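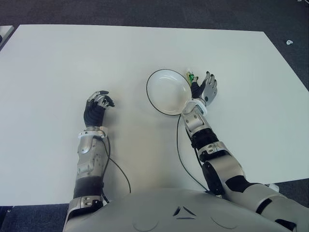
The Jukorow shallow bowl on a white table.

I bought six of the Jukorow shallow bowls in January to replace a mixed stack of plates and cereal bowls. They are round and white with a thin dark line along the rim, and the well is shallow enough that you could call the thing a plate. Jukorow sells it as a bowl. The set cost $40 from the Wesstead shop, with the box packed well and no chips.

For pasta, rice and salad they work fine. Soup is another matter – a normal helping comes too close to the rim to carry across a room. 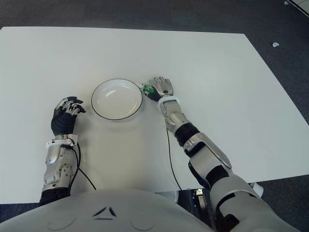

Washing and wear

They go through our dishwasher about four times a week. After seven months the dark line has not faded on any of them. The glaze has picked up a few gray knife marks, which came off with baking soda. My neighbor Catriona Skinner has the older Väisänen bowls, and hers have lost most of their rim color.

The line also helps on a pale table. We have a white one, and my old all-white plates were easy to miss at the edge when clearing up.
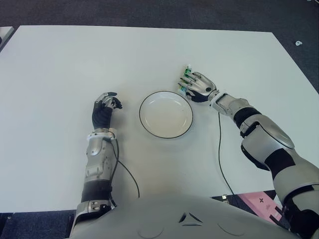

Empty, with the rim line and the inner well.

They stack without wobbling, but the stack is wide, so measure your shelf first. I would buy them again for everything except soup. 7 out of 10.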